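Hurnaven Robotics Club forum > Build season > Pick and place

Blue lid: in or out for the Undamora round?

arnach_wiring
Tally's in. 3,070 tries since January, and the lid owns 778 of the misses. I move we drop it and spend the last 2 weeks on things with sides.

torquewench
Seconded. It's a saucer with ambitions.

dumitrescu_fan
Opposed. The rules say household objects, and a household has lids. Undamora judges love a flat thing - last year it was a coaster and half the field went home early.

arnach_wiring
Half the field included us, as I recall.

dumitrescu_fan
Which is my point, mate. Go for the rim, not the middle. The raised edge is the only bit worth grabbing.

torquewench
There's the spout as well. The detector keeps deciding that dark hole is the centre of the object, then aims there with total confidence. Reminds me of my first-year maths.

sparky50
Could be the cloth. I'd iron it before blaming the lid. Those creases throw shadows and the depth map goes a bit wobbly.

torquewench
You iron it. I don't own an iron.

dumitrescu_fan
Leave the creases in, the Undamora tables are worse. Current layout, lid and yellow cylinder, well apart: 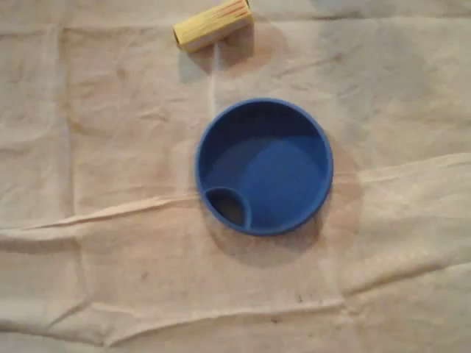
Re: Blue lid: vote

arnach_wiring
Fine. Rim grasps only, 50 more goes, same cloth. If it's still rubbish I'm putting my tea on it.

sparky50
I'll bring the iron anyway.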